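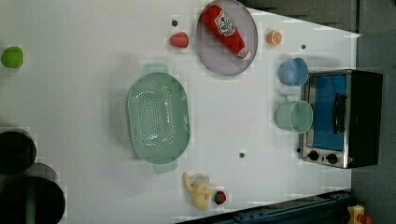
3.2 Listing text and time to contract

The second part of the study looks at how the wording of a listing relates to the number of days a home stays on the market. We used 627 closed sales of single-family homes, 370 of them in Cledton and the rest in Trokudstead. Condominiums, new construction and sales between family members were left out. Homes that were taken off the market and listed again were treated as one listing, with the clock starting on the first date.

Search this site Search Advanced

Each listing was split into words and matched against a list of 200 terms that agents in the two towns use often. The terms were grouped by what they refer to: the condition of the house, the kitchen and baths, the lot, and the location. We did not score photographs. A listing that said "updated" without saying what had been updated was put in a separate group, as there was no way to tell whether the word meant a new roof or new paint.

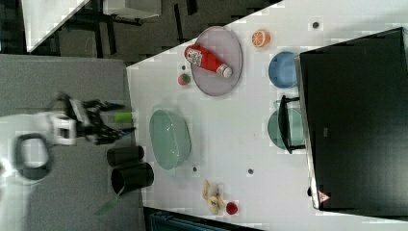
Asking price was the strongest predictor in both towns, as earlier work would suggest. A home priced above similar homes on the same street sat longer whatever its description said. Once price, floor area and age were held fixed, kitchen terms were linked to a shorter time to contract in Cledton but not in Trokudstead. The vague use of "updated" had no clear effect in either place.

One likely cause is the age of the housing. Most of the Trokudstead sales were in the Cludside subdivision, where the houses were built within a few years of each other and many still have their first kitchens. Few listings there mention the kitchen at all -- the lot and the school bus route take up most of the text. In Cledton the older homes vary a great deal, and a buyer reading the listing learns more from it.

We also checked whether the result depended on season. Leaving out all homes first listed in February changed none of the signs, though the kitchen effect in Cledton became slightly weaker. A further 13 listings had descriptions of a single sentence. Dropping them made no difference, and they are kept in the results given here.
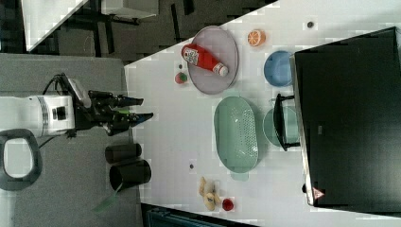
Figure 3. Robot arm with black two-fingered gripper beside a white tabletop.

Terms were matched with Marty, a small text tool written for this project. It ignores capital letters and common misspellings but does not handle negation, so "no garage" counts as a mention of a garage. We read the affected listings by hand and corrected the counts before fitting the model.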